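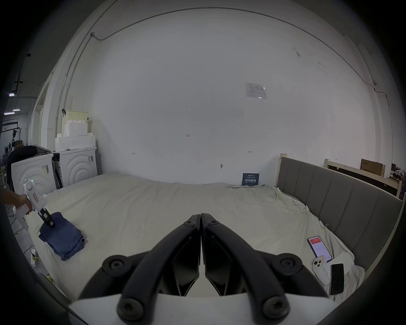
drellenton_dan
Went to the open day at Rinley on Thursday, the one where they let you see how the folding demos get recorded for the Akinola project. I'd pictured robot arms behind glass and got people at a bed with a gripper in each hand, folding clothes the slow way (so much slower than you'd think!). A dark blue piece was already folded on the sheet when I got close enough to watch, with the black jaw of one gripper down on it. Ebere Wike did most of the talking and she was great, she let everybody ask whatever they wanted.

skivum99
How many folds do they have? I heard 400.

drellenton_dan
She said 3,206 as of that morning, and they want a lot more by March. 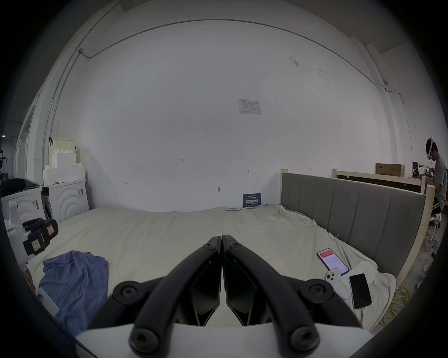 The part I liked best was the Q&A, because people kept asking why they don't just program the fold. Orhun Çetinkaya tried that for a year at his last job and said it worked fine until somebody handed it a different shirt.

remi_ignacio
I was there too, the 2:00 group. Sorry but I was kind of let down? I drove 90 minutes for a robot open day and watched people do laundry. My kid lasted ten minutes.

skivum99
lol that's fair. The flyer did say robots.

drellenton_dan
OK the flyer was bad, I'll give you that. But I'd still take this over another arm waving at me. You get to see how hard cloth is when all you've got is two fingers a side.

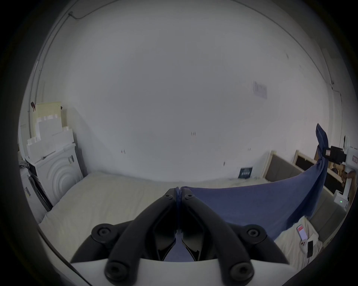
And you can try it yourself if you ask! Zubaida Afridi gave me a turn on a practice towel and I was terrible. Couldn't find the corner, pinched two layers at once, gave up.

remi_ignacio
Nobody offered us a turn. I'd have stayed for that.

jummai_a
Ask at the desk next time, the earlier groups got told and I guess yours didn't. I still don't buy that this many folds on one bed teaches a machine about my bed though. Same sheet, same wall, same light.

drellenton_dan
I asked her that! They move to other rooms later on. One more from me:

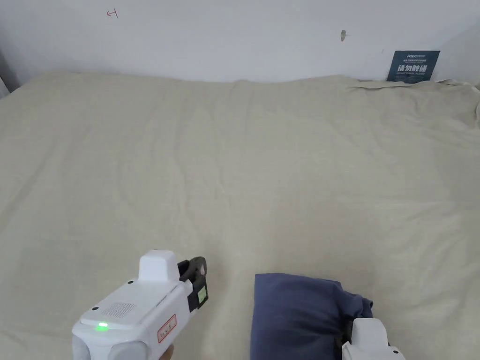
Navy one on the bed, "do not touch" sign at the back.

skivum99
Is there another date? I'd go if I get a turn on the towel.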